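Pressing differences on the second Dedalcombe album

flatpick_61
Has anyone compared the Flerier reissue with the first vinyl run? Mine is number 298 of 1000 and the pedal steel sounds buried on side two. My old CD has it much further up.

tinroofradio
Same here. I think they cut it from the digital master. The murder ballad at the end, the one set in 1861, has lost most of the fiddle.

morelliplayer
I don't hear it. I have both copies and played them back to back last night. The reissue is quieter overall, so you need to turn it up before you compare. I ran them through the same amp at matched levels and the steel was right where it should be.

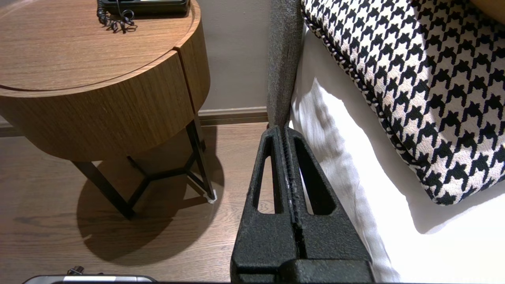

The fiddle is a little softer on the last track, I'll give you that. I still prefer the new one for the bass. The first run got thin toward the label.

tinroofradio
Level isn't the issue. I matched mine too. What cartridge are you using?

morelliplayer
A Kumatard, the cheap one. Had it for years.

flatpick_61
That could be it. Mine is a lot brighter. I'll try the other setting on the preamp and post back.

pinebox
I paid 30 for the reissue and it's fine. The songs are what I bought it for.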